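# Mạch word list

Spelling and syllable list for Vietnamese, kept as plain text.

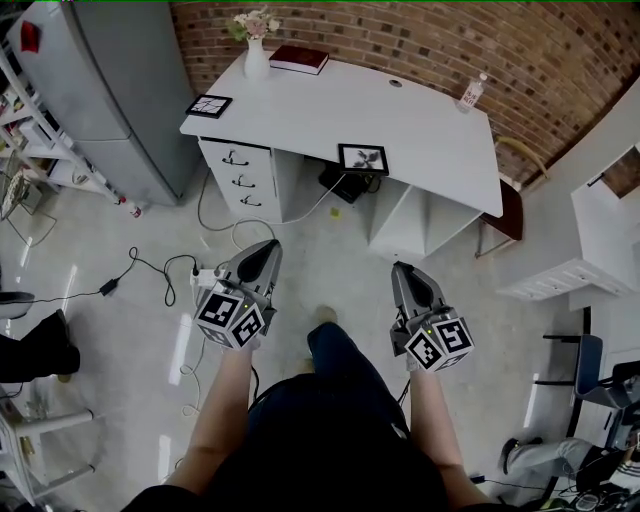

The list holds 3,145 headwords, one per line, UTF-8, NFC normalized. Tone marks follow the older placement (`hòa`, not `hoà`). Run `normalize.py` before comparing against other lists.

## Files

- `words.txt`: headwords, sorted by base letter, then tone
- `loans.txt`: 300 loanwords, tagged `fr` or `en`
- `rejects.txt`: 41 entries removed in review

## Known problems

Place names are incomplete. Sorting of `đ` is wrong in version 2 on Windows; the fix is due in October.

## Maintainers

Yến Phan (entries), Nestor Javier (scripts)

Last updated: 2023-07-12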